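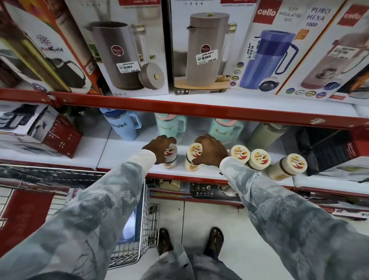

Section 5 of the Jindale Shop Floor Manual sets out how small kitchen goods are to be faced, straightened and counted on open shelving. It applies to all Jindale branches fitted with the Skiltel shelf system and replaces the loose sheet issued in November. Small cylindrical jars, such as the cream Caddy jars with round labels, are to be taken by the lid and body together when they are moved any distance; a grip on the lid alone is permitted only for turning or sliding a jar where it stands. A jar lying tilted, with its lid towards the aisle, is to be stood upright before any other item on that shelf is touched.

## 5.1 Before starting

1. Collect the shelf card for the bay. The bay number is printed at the top right.
2. Fasten long cuffs at the wrist.
3. Check that the shelf is seated on both brackets. If the front edge moves when pressed, stop and follow Section 3.

**Caution:** Do not lean on the front edge of a shelf to reach goods at the back. Use the step.

## 5.2 Facing the jars

1. Bring all jars of one kind together at the front of the shelf.
2. Turn each jar until the name on the label faces the aisle.
3. Leave a finger's width between jars. Jars that touch are easily knocked over by customers.
4. Press each lid gently. Set aside any jar with a lid that does not sit level.

**Note:** Jars of different sizes may share a shelf, with the largest placed at the right-hand end.

## 5.3 Drinkware behind the jars

1. Stand tumblers upright with their handles pointing the same way.
2. Stand flasks upright. A flask that will not stay upright is to be returned to the stockroom and entered on the card.
3. Keep tumblers of one colour side by side.
4. Place boxed goods at the ends of the shelf, square to the front edge.

**Caution:** Boxed jugs on an upper shelf must be lifted down with both hands, one box at a time.

## 5.4 Counting and recording

1. Count the jars after facing, never before.
2. Write the figure on the shelf card and initial it.
3. Where the figure differs from the stock list, count once more and enter the second figure.
4. Place damaged goods in the Ferer tray beneath the till, with form 23 completed and attached.

Completed cards are kept at the branch for 74 days. Queries about stock codes should be sent to the supply office, quoting the bay number and the date of the count.

*Issued August 19, 2018. Section 6 covers glassware and other breakable goods.*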